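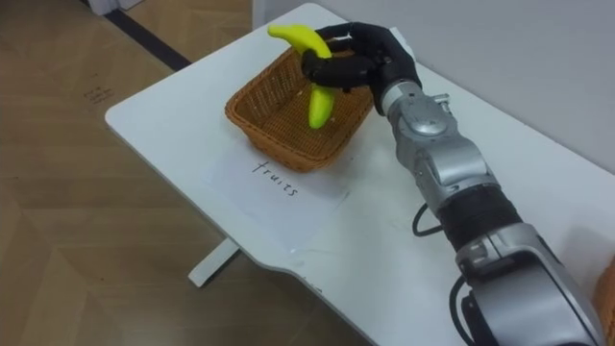
Are robots ready for putting groceries away? (Home Automation > General)

ruangrit_fan
Started this because the last thread got locked over lawn mowers. My question is narrow. Forget folding shirts and cooking. Can a machine take a bag of mixed groceries and put each thing where it goes, in a normal kitchen, without a person standing next to it? I'm asking about now, or close to now. My mother is 3 hours away and her hands are bad, and putting the shopping away is the part she complains about most.

tallgrass29
Short answer is no. Longer answer is that pieces of it work. Picking up one known thing from a clear table and setting it in one known place has been doable for a while. Your mother's bag has eggs under a can of tomatoes, a wet head of lettuce in a thin plastic sack, and a receipt stuck to the butter. I haven't seen anything I'd trust with that bag.

S_Lopes
I work in a small produce packing shop and we had a Hirell arm in on trial through February. One job we gave it was fruit into trays. It got through 285 pieces on its best shift before someone had to step in. A new hire on the same table does that before the first break. What it did do well was not get bored. The last tray looked the same as the first one.

ruangrit_fan
How was it with soft stuff? Bruising would be my worry.

S_Lopes
Apples and oranges fine. Bananas depended on where it took hold. The one in the picture at the top of the thread has the hand closed around the middle with the thumb across the front, and that's the grip we ended up asking for too. Ours liked to go for the end, and then the whole thing swings when the arm moves. Pears we gave up on. Hard ones were OK and ripe ones came out with dents.

benchvise
A hand with fingers is the wrong tool for this. Suction cup or two soft pads. Fingers cost more, break more, and have more joints to wear out. Everyone builds them because they look good in a video.

tallgrass29
Disagree. Suction is great on boxes and smooth fruit. Try it on a net bag of onions or a bunch of cilantro. Houses are full of things made for hands: drawer pulls, jar lids, the little tab on the cereal box. If you want one machine for all of it you'll end up with something like a hand.

benchvise
If you want one machine for all of it you'll be waiting a long time. I'd rather have a machine that does one thing. A dishwasher has no hands and it's the best robot in my house.

mrs_oakley
A dishwasher isn't a robot. You still load it.

benchvise
Fine, but it does the chore. That's what the OP asked about.

mrs_oakley
The OP asked about putting groceries away.

kettle583
Something I haven't seen brought up is the sorting. Look at that picture again. There's a basket with a paper in front of it that says "fruits." Somebody wrote that out by hand. In my kitchen nothing is labeled. Bananas go on the counter, unless they're going brown, then they go in the freezer for bread. Potatoes go in the garage. Half the cans go in the pantry and the other half go in the box for my son. Picking up is one problem and knowing where it goes is another, and I think the second one is harder.

S_Lopes
For us the second one was the easy part, but a shop is not a kitchen. We had fixed bins. You tell it once. What took our time was everything around it: lights, the height of the table, where the bins sat. Somebody moved a bin over a little to sweep and it dropped fruit on the rim for ten minutes.

ruangrit_fan
So for a house you'd have to keep everything in the same spot all the time?

S_Lopes
With what we had, yes. The newer ones are supposed to look for the bin each time. I haven't used one so I can't tell you.

tallgrass29
My brother-in-law is on the waiting list for the Ikis kitchen unit. They told him it will unload "most" groceries. He asked which ones and got sent a brochure. I'll post if it ever shows up.

kettle583
What about the Vurnumow one? Same idea, on a track along the counter.

tallgrass29
Needs 29 inches clear under the upper cabinets. Mine are at 18.

benchvise
That's every house in my town ruled out.

mrs_oakley
For your mother I'd look at delivery where the driver carries it into the kitchen and sets it on the counter. Some stores near us do it. Then ask for small bags, one for cold and one for dry. My aunt has that and a girl from down the street puts the cold things in. It costs less in a year than one of these arms costs in a month.

ruangrit_fan
That's useful, thanks. She might agree to it if I don't call it help. I'd still like to hear from anyone who has a machine at home doing even part of this. Just fruit would be something, she buys a lot of it.

S_Lopes
If it's only fruit, one arm and one basket, on a table that never moves, I think you could get there today. You'd be the one fixing it though. Do you want to drive 3 hours when it stops?

ruangrit_fan
No. I'll call the store tomorrow morning and ask about the delivery.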